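Notebook, bench 3 and the parts corner
12/6/22
Written by: Hường Trình

Sorting of the old power supplies, continued

I came back to the power supplies today, after leaving them in November when the Serkau order took all our time. They are still in the pipe cart. Tanner asked me two times if we can have the cart free for the Godov parts, so I want to finish this before he asks the third time.

What we have agreed (I write it again, because the first page was lost): every supply which passes the load test goes back to the shelf with its cables tied. Every supply which fails goes to the recycling cage, but first we take off the cables if the connectors are good. Tanner Lapointe does the load test, I do the cables and the labels.

Cables

The cables are the slow part. When the supplies were put in the cart, the leads were only folded by hand, and they catch on each other every time I lift one out. I pulled one too strongly in the morning and a connector housing opened. I put it in the repair tray with a note. From now on I lift the supply with one hand and hold its cables with the other, even if it takes longer.

I tie each bundle with two ties, one near the supply and one near the connectors. Please do not use the thin ties from Anent, they break when the cable is bent. The wide ones are in the second drawer.

Box for the small parts

The removed adapters and short leads need a place where they do not mix again. I looked for a plastic organizer, but all of them are in use for the Zacharias job. So I took a cardboard box with dividers from the packing shelf. It has twelve compartments, three by four, and it is enough for our types. The top edges of the cardboard are quite torn and give off small fibers. I don't want this dust in the connectors, so I will put tape over the edges before anything goes inside.

I keep the box next to the cart, so the parts can go from the cables into the compartments without walking across the room.

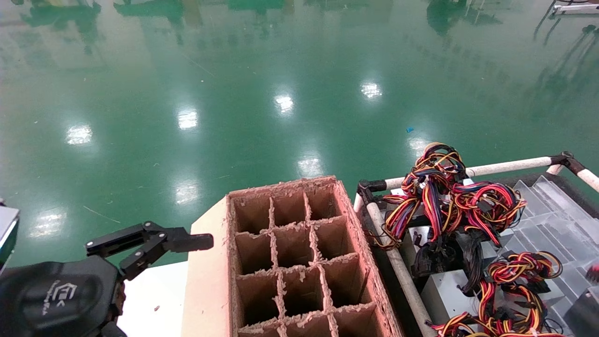 Plan for the compartments

First row: drive connectors, the older type and the newer type separate, and the third place for the ones I can't identify.
Second row: short adapters, sorted by length.
Third row: extension leads. If one is longer than my hand, it does not go in the box, it goes on the hook.
Last row: screws from the housings, fan grilles, and one compartment kept free.

The labels I will write on masking tape and not directly on the cardboard. We change our minds too often.

Load test, notes from Tanner

He set the load to 200 W for the first round. One supply made a high noise but stayed stable, and he wants to run it again tomorrow when it has cooled down completely. Unit 203 did not start at all. I checked the fuse and it is fine, so this one goes to the cage. I don't want us to open it further.

Still to do

Tape on the box edges (me)
Second test of the noisy supply (Tanner)
Order more wide ties, the bag of 4000 is too many, please ask for a smaller one
Ask who wants the cart after us, Godov parts or the monitor stands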